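Home Laundry and Ironing Assistant – Grivbridge

Okico is looking for a part-time home laundry and ironing assistant to join our Grivbridge round. We collect from private homes, wash and press at our unit on Skondgate, and also send staff out to customers who want the work done in their own house. This post is mostly the second kind.

Hours and pay

20 hours a week over four mornings, starting at 8.30. No evenings or weekends. Pay is monthly, and travel between customers is paid at your normal rate. There is a joining payment of £500, made after your first 4 months with us.

The work

You will strip and make beds, sort washing, iron, fold and put away. Most customers have used us for years and have set ways of doing things, which are written down on a card kept at the house. Please read the card each visit, as they do change. Some light mending comes up – buttons and hems mainly – but it is fine if you don't sew.

On Mondays you will be based at Skondgate, helping with the hotel linen from the Ellis. We handle up to 3000 pieces a week there in summer, so it is a busy day and you will be on your feet for all of it.

What we need from you

Some experience of housekeeping, laundry or care work, paid or unpaid. You should be able to lift a full bag of bedding up a flight of stairs. A driving licence is useful but the 563 bus covers most of the round. We will ask for two references and pay for a DBS check.

How to apply

Send a short letter or email saying what you have done before and which mornings suit you. A CV is welcome but not required. Please quote "Grivbridge round" so that it reaches the right person. Interviews are held at Skondgate and last half an hour, followed by a paid trial morning.

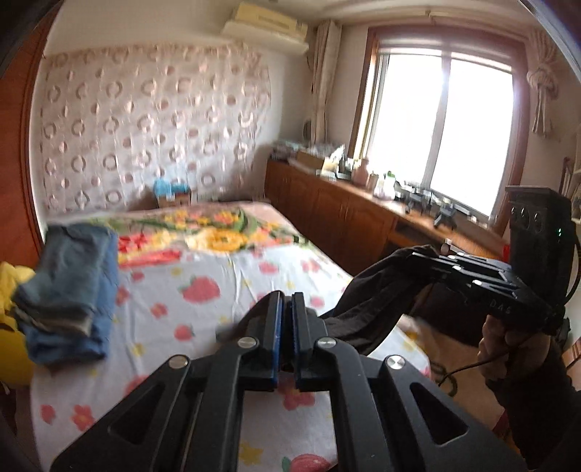 The trial morning takes place in a customer's home with one of our present staff. You will make up a bed and then sort and fold a mixed load on it, and we look at care more than speed. Dark clothes like the brown one over the bed should be checked for lint and loose threads before folding – bring an apron if you have one, and wear flat shoes.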